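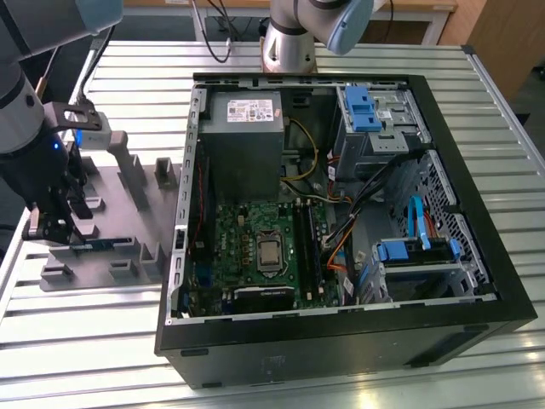
Clandham Roasters Introduces Revised Flavored Coffee Range

30 Apr 2024

Clandham Roasters has completed the changeover of its flavored coffee range to the new recipes announced to trade customers in January. All bags and single-serve cups shipped from the Tovar roasting plant now carry the revised ingredient list, and remaining stock of the earlier recipes has been withdrawn from the company's own stores.

The revised range consists of 8 coffees. Vanilla, hazelnut, maple and cinnamon continue under their existing names. Toasted coconut and dark cherry return after an absence of two seasons. Orange peel and salted caramel are new. The former French toast and blueberry muffin coffees have been discontinued, and customers who held a standing order for either one have been moved to maple unless they asked for something else.

The principal change concerns the flavorings. Under the earlier recipes, several of the coffees used a blend of natural and artificial flavors on a propylene glycol base. The company now uses natural flavors throughout the range, supplied by Fedix and applied to the beans after roasting, while they are still in the cooling drum. No sweetener, dairy ingredient or coloring is added to any of the coffees. Salted caramel contains no caramel and no salt, and the wording on the front of the bag has been amended to read "salted caramel flavored coffee" so that this is clear to the buyer.

"Our customers had been asking about the ingredient list for a considerable time, and the answer we were giving them was longer than it should have been," said Zineb Soliman, Director of Product at Clandham Roasters. "The new flavors are somewhat lighter in the cup. Those who are used to the previous hazelnut will notice the difference, and we would ask them to try a full bag before deciding."

Customers who prefer a stronger flavor are advised to use slightly more coffee and to keep the water just below the boil. The flavors fade more quickly than those they replace. Opened bags should be closed tightly, kept in a cupboard away from the stove and used within 2 weeks. Freezing is not recommended. Flavored beans leave an oil in the grinder that will carry over into unflavored coffee, and households that drink both may wish to buy the flavored coffee already ground.

The base coffee is unchanged. It remains a medium roast of beans from Honduras and Peru, and the decaffeinated versions of vanilla and hazelnut are made with the same water process as before.

Bags continue to be sold in the 12-ounce size. Single-serve cups, previously packed in boxes of 24, will be sold in boxes of 50 through the online store only. Grocery customers will see no change in box size. Prices for bagged coffee are held until the end of the year. The price of a box of 50 cups has been set at $39, including delivery to addresses in the continental United States.

Tastings of the full range will be held at the Sirngate store every weekend in May, between ten in the morning and two in the afternoon. There is no charge and registration is not required. Visitors with a nut allergy should note that the hazelnut coffee contains no nuts, but that nut pastries are served at the same counter.

Subscribers may change the coffee, the grind or the delivery interval from their account page at any time before an order is packed. Changes made after packing will apply to the following delivery. Unopened bags of the former recipes may be exchanged at any Clandham store until the end of June. A receipt is not needed, and the bag may be past its best-by date.

Wholesale customers will receive the new specification sheets and shelf labels with their next order. Questions concerning ingredients should be sent to the product office in writing, with the lot number printed on the back of the bag.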